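Looking after the Clisen arm: what works in my shed

I've had the little Clisen arm on my bench for two winters now, and most of what I know about it I learned by doing it wrong first. So these are my tips, in no special order!

Wipe the fingers down before you start, every time. Mine has two plain flat ones, and a bit of sawdust or dried glue on the inside face is enough to make it drop things. A damp cloth with a drop of dish soap is fine. Keep metho away from the cable sleeve (it goes cloudy, ask me how I know).

Check the base bolts monthly. I do 36 turns of the test routine, then go round with the hex key and nip up anything that's moved. Don't lean on it, you'll strip the thread and Lellside want you to buy the whole plate.

If the fingers close crooked, loosen both finger screws, close the hand on a steel ruler, then tighten them a little at a time, one side and then the other. Takes five minutes with a cuppa.

Grease: a smear the size of a lentil. I went mad with it last October and spent an evening with cotton buds getting it all out again.

I try any new move in the simulator before I let the real arm near my good mugs, with the wrist view open so I can see where the fingers are pointing. Maroon walls, mountain picture and all.

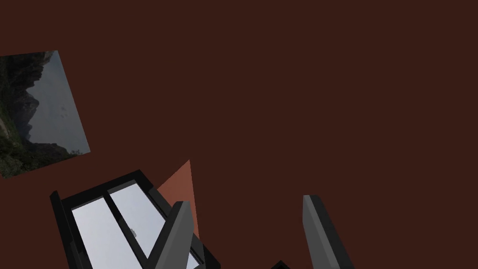

Kartini Hidayat wrote in to say she re-homes hers after every finger change, even when the numbers look right, and that skipping it once cost her a chipped bench top and a new finger. She uses a soft brush on the joints too, never compressed air, as it pushes the dust further in.

I've pinched the brush idea. An old pastry brush does nicely, so long as it stays in the shed afterwards.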